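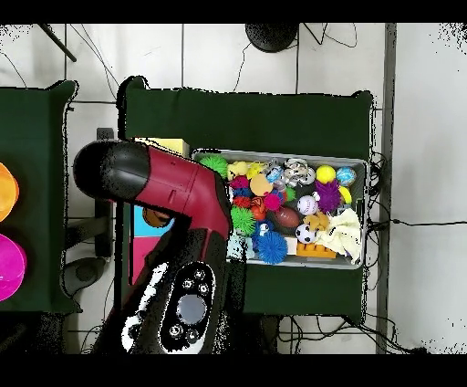

Toy lending at the branch library: what we learned in the first stretch
Speaker notes – Haiyan Hou
July 16, 2019

Start with the room. Ask who works in a library that already lends something other than books. Wait for hands. Ask who has been asked to start and has been putting it off. The second group is who this talk is for.

Slide 1. Background
The Trutau branch serves a neighborhood with a lot of families in small apartments. Parents kept telling us at story time that they had no space for big toys and that their kids lost interest in a toy before the month was out. We had a storage room off the children's area that held old magazines. We cleared it and opened the toy collection in October.

We now have 593 toys and sets that can be checked out. Most came from donations. We bought the rest with a small grant, mainly things people don't donate in good shape, such as puzzles and wooden train track.

Slide 2. What we lend and what we don't
We lend building sets, play food, dolls, vehicles, puzzles, simple board games, musical toys and ride-on toys if they fit through the door of a bus.
We don't lend stuffed animals. They take too long to clean and dry. We don't lend anything with button batteries. We turned down a trampoline.
Pause here. Someone usually asks about slime. No slime.

Slide 3. Cataloging
This is where most of our staff time went. Our first plan was to give every piece a barcode. We gave that up in the first week. A play kitchen set might have 30 small parts and the labels don't stick to curved plastic anyway.
What we do now is catalog the set, give the set one barcode, and put a card in the bag listing the pieces with a photo. The card is laminated. The same photo goes in the catalog record so parents can see it at home.
Name things the way a parent would search for them. We had a record called "manipulatives, interlocking" and it went out zero times. We changed it to "snap blocks" and it has a waiting list.

Slide 4. Bags and bins
Mesh bags with a zipper for anything small. Clear bags tear. Drawstring bags open up in a backpack.
On the shelf, the bags stand upright with the label facing out. Loose donations that have not been sorted stay in the back and never go on the floor of the public room. We made that mistake at the opening and spent the evening matching puzzle pieces.

Slide 5. Cleaning
Every toy is cleaned when it comes back, before it goes on the shelf. Hard plastic gets washed with soap and water, then wiped with the disinfectant our county approves, then air-dried on racks. Wood is wiped only. Board games get a quick look and a wipe of the box.
Set a limit on how many returns you can clean in a day and plan your loan limits from that. We allow 2 items per card for three weeks. We started with five items and could not keep up.
Check with your own county about products. Don't copy ours.

Slide 6. Missing pieces
People worry about this more than they need to. We have had 760 checkouts. Most bags come back complete. When something is missing we put a sticky note on the account and ask the family to look under the couch. A lot of it turns up.
We charge only if the set can't be used without the part. One lost plastic carrot is not a problem. A missing puzzle piece is, so we pull the puzzle, and the staff at the Amura branch use the leftovers for collage.
No overdue fines on toys. The board approved this as a trial and we will report on it at the end of the year.

Slide 7. Staffing
One part-time clerk, plus me for ordering and the catalog. Saturday is the heavy day for returns. If you can only add hours in one place, add them on Saturday afternoon.
Train the front desk as well. They are the ones who have to open a bag and check it with a line waiting – give them permission to skip the count when it's busy and leave it for the back room.

Slide 8. What I would do differently
Open with fewer toys. Half of ours would have been plenty.
Measure the shelves before buying the bags.
Write the donation policy first. Ours came after somebody dropped off more than 5 boxes overnight, two of them wet.

Questions. Handout has the piece card template and the donation policy. Copies are by the door. If they run out, take down email addresses on the yellow pad.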